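Gadent Table Cover, Wildflower Print

If you've ever unpacked the groceries straight onto a bare table and then spent the evening rubbing at the ring some jar left behind, you already know why we carry this one. It's our most cheerful cover by a long way, with soft gray and bluish leaves, fine little stems and peach-orange blossoms on a whitish ground, and it goes with just about any dishes you own (we've tried it with plenty!).

The cover wipes down with a damp cloth and a drop of dish soap. Please don't iron it. If it arrives with fold lines, lay it out flat overnight and let it relax, and most of them will be gone by breakfast. Edges can be trimmed with ordinary kitchen scissors, and they won't fray on you.

We keep it in two prints, Wildflower and the plainer Dorau Stripe, and both come rolled in a cardboard tube from our Rivadeneyra workroom. We've sent out more than 4000 of them so far, which still makes us smile. Returns are fine for 30 days as long as the cover hasn't been cut. 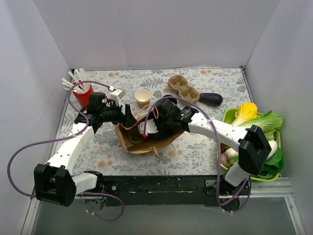

Wildflower, with a brown paper bag

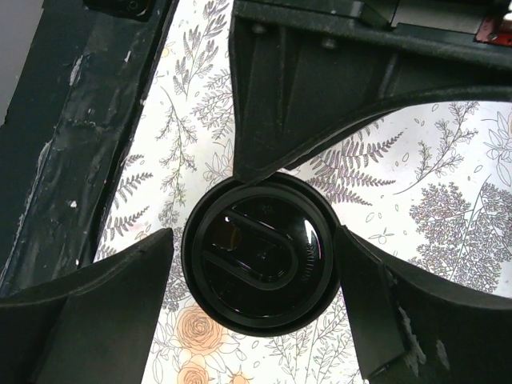 Etari Home Catalog, Issue 24, page 231

Matching napkins and a narrow runner are listed on the next page. Order them together with the cover and we'll tuck everything into the same tube, so you only pay shipping once.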